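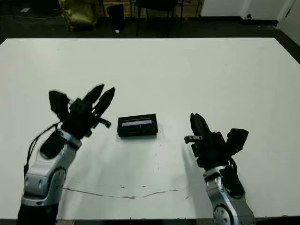 Vikas Kaushik asks whether a white tabletop is worth the trouble, given that every scuff shows on it. Short reply: yes, if you do small parts. Longer reply follows.

I do sorting and light assembly at a bench, mostly hardware and small enclosures. Black cases, black screws, black cable. On a dark top I lost things. On white I find them.

The previous top was a Tondell in charcoal. Good edge, flat, no complaints about the build. Everything dark set down on it vanished under evening light and I ended up working by touch.

The replacement is the Grakstead in matte white. Matte matters more than white. I tried a gloss sample first and the lamp put a hot spot exactly where my hands go. Sent it back.

Lighting: overhead only, diffused, neutral white. A side lamp throws long shadows and a small flat case starts to look taller than it is. I keep a side lamp for inspecting surfaces and turn it off otherwise.

Scuffs, to the point of the question. Rubber feet leave gray arcs. Melamine sponge, damp, light pressure, then a dry cloth. Do not use the sponge dry. It polishes the matte finish and you get a shiny patch that stays.

Marker: isopropyl on a cloth, wiped inward from the outside of the stain. Test in a corner. The Piras tops I used at my last job hazed with alcohol, the Grakstead has not so far.

Layout rule I use: one case on the table at a time, near the middle, everything else in trays off the top. Open the case, empty it into a tray, close it, move it out, bring in the next. Slow for the first 15 cases and quicker after that.

On flat cases with raised edges generally: they stack well and pick up badly. Fingertips slide off a low wall. Grip across the short side, both walls, and lift straight. Dragging one to the table edge to get under it is how the top gets scratched.

Height is 34 inches for me, standing. Prullport sells a leg set that adjusts in 2 inch steps, too coarse for my liking. I shimmed mine.

Someone else asked about mats. I tried a silicone one. It collected lint and the corners lifted. It is now under the printer.

Current state after daily use since August: two scratches, both from the same metal ruler, one faint yellow ring from a flux bottle. I would buy it again in the same finish. Next job is edge banding on the left side, where it has started to lift.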